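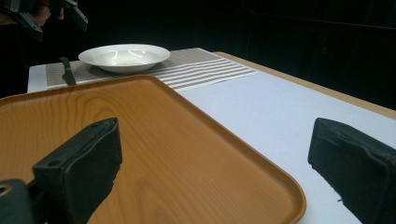

Rernellow Helper Hours – read me first

Hi, and thanks for opening this before the spreadsheet! I put this data together for Rernellow, the small charity I help out at, and I've tidied it up so other groups can use it too.

What's in it

There are 3591 rows, one for each shift somebody signed up for. The files are:

- shifts.csv – start time, end time, type of task, site
- sites.csv – our 2 sites, Holari and Enimus, with opening hours

The two join on site_code. Names, phone numbers and emails are all gone, and I swapped the helper IDs for random ones (so please don't ask me to match them back up – I threw away the key).

Things to watch out for

Holari switched from a paper sign-in book to the tablet in May, and the paper entries are only good to the nearest half hour. Saturday shifts at Enimus sometimes run past closing because of the cleanup, so an end time after hours isn't a typo. A blank end time means the person forgot to sign out. I left those blank and would love it if you did too!

"Kitchen" and "serving" used to be one task, and I haven't split the old rows. Driving is in there, but mileage isn't.

Using it

Free for any nonprofit or school project. Please don't use it to rank helpers against each other. If you spot a mistake, write to me and I'll fix it in the next version.

Related

- Bhattacharjee Fund grant report template
- Rernellow shift sign-up form (blank)
- Helper handbook, version 2

Contact Rernellow | Back to top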